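Feltier Community Help
Teaching and Demonstration > Handheld capture

Gripper slips off fabric at the fold, policy learns the slip

Posted by kw_bench, December

I am collecting hand-guided demonstrations for a cloth pick task using the Feltier handheld gripper with foam pads. The task is to approach a crumpled piece of cloth, pinch one fold, lift it clear and put it down flat to the right. Objects stay on the table as clutter and get shuffled between episodes.

I have 300 episodes so far. Training runs without errors. On the arm, the policy reaches the cloth reliably, closes, and comes up with nothing in 59 of the last 100 trials. Replaying my own demonstrations, I can see that I often close once, lose the fold, reopen and close again. The policy seems to have picked up the first close and treats the job as done.

Cotton tea towels were fine with the same settings. The trouble started when I changed to a printed cloth with a bit of a sheen to it and a clear trim along the edge. The pads are the original ones. The position I start the pinch from looks like this on a typical episode:
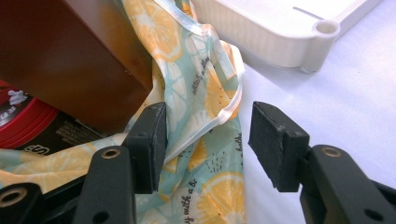 What I have tried

Slower closing speed. No change.
More closing force on the arm. The fold gets dragged sideways before it is pinched.
Deleting every episode with a second close. That left too few to train on, and the policy got worse at the approach as well.

Should I be recording the re-grasps or removing them? And is there a preferred fold geometry for this sort of material? Log rate is 20 Hz, finger width is logged, no force channel.

3 replies

Azlan Pasaribu

Two separate problems, and I would deal with the mechanical one first.

Your pads are scuffed and the corners are fraying. On cotton that makes little difference. On a smooth cloth the contact patch matters a great deal, and a worn corner lets the fold roll out as the fingers come together. Fit new pads, wipe them with isopropyl and let them dry before you record. Use the same type of pad on the arm and the handheld. If the handheld has worn pads and the arm has fresh ones, or the reverse, your demonstrated widths will not transfer.

Second, the approach. In your photo the left pad is already hard up against the fold and the right one is still off it. If both fingers close symmetrically from there, the left pad pushes the fold across the gap before the right pad makes contact. A person compensates with the wrist without noticing. The arm will only compensate if that wrist motion is consistent in the data, and over 300 episodes it probably isn't. Centre the fold between the pads, pause for five or six samples, then close.

Go deeper as well. Aim to have 25 mm of cloth between the pads, measured down from the top of the fold. I would keep away from the clear trim for now. It is a different surface from the printed part, and highlights on it move with the wrist camera, so the visual features around it are unstable. Pick a section of fold without trim until the basic pinch works, then add trim episodes as a labelled subset.

On re-grasps: keep them, but segment them. Split the episode at the moment of reopening. The part before the split is a failed grasp and should be left out of the close-and-lift training. The part after it is a valid episode starting from a disturbed state, and those are worth having. The Jengate exporter will do the split on finger width if you give it a threshold. Set the threshold above your thickest fold or it will cut in the wrong places.

Don't raise the force any further. If the fold is being dragged sideways, the fingers aren't centred.

tolley_r

Just use rubber pads. We had the same problem with plastic bags and swapped to the Engelhardt ones and it was fine after that.

mhairi.d

Rubber pads do grip better, but they also stick on release, and your task ends with a put-down. We had cloth hanging off one finger at the end of the episode often enough that we went back to foam. Test the release before you order a full set.

I agree with the splitting advice. One addition: check the clutter. Anything rigid that the cloth is bunched against will hold the fold up for you during the demonstration. In your photo the cloth is tucked against the side of the brown box. When that box is somewhere else on the next run, the fold collapses at a lower closing force and the learned width is wrong. We record one third of episodes with nothing within a hand's width of the cloth and note it in the episode metadata. Prakent has a free tag field for this, and I assume Feltier's recorder has something similar.

Also log the commanded width along with the measured width on the arm. If the measured width carries on down to fully closed, you have missed the fold, and you can trigger a retry from that without a force channel.

kw_bench

Thanks. New pads ordered. I re-recorded 20 episodes on the old pads with the fold centred and a pause before closing, and only one needed a second close, so the approach was a large part of it. Will split the old set on finger width and retrain once the pads are in. I hadn't considered the box.

Thread marked as resolved by poster.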